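Updated 25 April 2020

# How to Log Your Clinical Hours for the Surgical Technology Program

Students placed at Brirthorpe and Pelow keep their own record of hours and cases. The program office checks it against the site's sign-in sheet before you can move to the next rotation. Most delays come from missing initials or from cases entered under the wrong role, and both are easy to avoid if you fill in the log the same day. 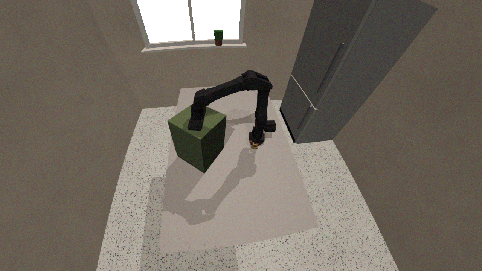
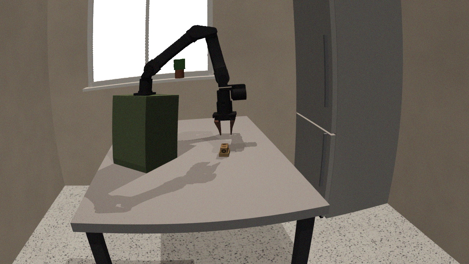

## Before your first shift

1. Pick up a paper log from the program office. Each booklet has 40 pages, one page per shift.
2. Write your name and student number on the inside cover and on page 1.
3. Sign in to Jillisum, the online tracker, with your school email. If your account is not active, email the office and keep using the paper log until it is.
4. Under **My Sites**, select your hospital. Students who split the term between Brirthorpe and Pelow need to add both.

## During the shift

Carry the booklet in your bag and leave it in the locker room. It does not go into the operating room.

At the end of each case, write down:

- the procedure, spelled out (no abbreviations)
- the specialty, such as general, orthopedic or cardiac
- your role
- start and end times, using the 24-hour clock

Do not write patient names, record numbers or birth dates anywhere in the log. A page with patient information on it has to be destroyed, and the hours on it must be signed for again.

## Choosing the right role

**First scrub.** You set up the case, did the counts with the circulator, passed instruments and handled specimens. Your preceptor was scrubbed in or in the room, but you did the work.

**Second scrub.** You were scrubbed in and took part, but did not complete everything listed for first scrub.

**Observation.** You watched. Observed cases are entered in the log but do not count toward your case total.

If you were relieved partway through, enter the role you held for most of the case and add a note. Ask your preceptor when you are not sure. They have to initial the entry anyway.

## Entering hours in Jillisum

1. Open **Hours** and click **New Shift**.
2. Enter the date, site and total time. Subtract your meal break.
3. Click **Add Case** for each procedure and copy the details from your booklet.
4. Upload a scan or a clear photo of the signed page. Check that the initials can be read.
5. Click **Submit**. The shift shows as *Pending* until your instructor approves it.

You have 2 days after a shift to submit it. After that the form locks and you will need a late entry slip, which the office has at the front desk.

## Fixing a mistake

On paper, draw one line through the error, write the correction next to it, and have your preceptor initial the change. Correction fluid is not accepted.

In Jillisum, you can edit a shift while it is *Pending*. Once it is *Approved*, send the instructor a message through the shift page and say which line needs to change.

## Turning in the booklet

Bring the completed booklet to room 518 in the Salazar building by the last day of your rotation. Students starting a new rotation in September should pick up a fresh booklet at the same time. Keep a copy of every page for your own records.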